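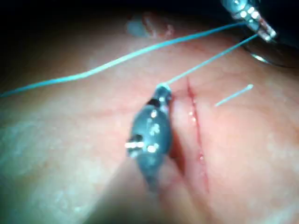 Right, quick one because I've got to be out the door by half eight and the kettle's only just gone on.

Gave up on gel nails. Sort of. Have been doing my own at home since last winter, and I've finally peeled (yes, peeled, I know, I know) the last lot off, and my nails underneath are like wet paper. So this is the plan for December. Nothing on them but oil. We'll see how long that lasts.

What I was using, for those who asked: the Musevby starter lamp, the little white one, and mostly Vutley colours. Lamp is fine. Bit slow on darker shades, and the thumb never sits right in it so I do thumbs on their own at the end. The colours I do love, especially the brick one, but the base coat is runny and gets into the sides before you can blink. Got it on the skin more than once and cured it there. Don't do that. Kartini Nair, who taught the evening class I went to in Riltden, was very firm about it. Wipe it off before the lamp, every time, with a stick not your other nail. Did I listen. Well.

She also said a thin coat, then another thin coat. I do one fat one as I'm always in a rush and then wonder why it wrinkles.

Oil. Using a cheap almond one out of the kitchen cupboard plus a brush pen thing I was given. Morning and night, and after washing up if I remember. Kitchen one is just as good as far as I can tell, only messier, got it all over the remote.

Filing - one direction, fine grit. I had a 100 grit file in the drawer and had been using that on my own bare nails for months!! That's for the hard stuff, not for natural nails. No wonder. It's gone in the toolbox now.

Cuticles I'm leaving alone apart from pushing back after a bath. No snipping. I was getting snip happy and they went ragged and sore all round the edges, and it hurt to peel an orange.

Hywel Gwynne from work asked why my hands were so shiny in the meeting. Oil, Hywel.

Things I'm getting rid of, if anyone local wants them: half a pot of builder gel, a bag of tips (78 left on the label, though I've not checked), a top coat that never went properly glossy for me. Free, just come and collect. Not the lamp, I'm keeping the lamp as I have no willpower and there's a party on the 30th.

Might try the Morgan strengthener next, the one in the squat bottle. Has anybody used it? Reviews are all over the place, half say it's brilliant and half say it stings. Let me know in the comments, and also if there's a hand cream that doesnt leave fingerprints on evrything.

Toast is burning, got to go x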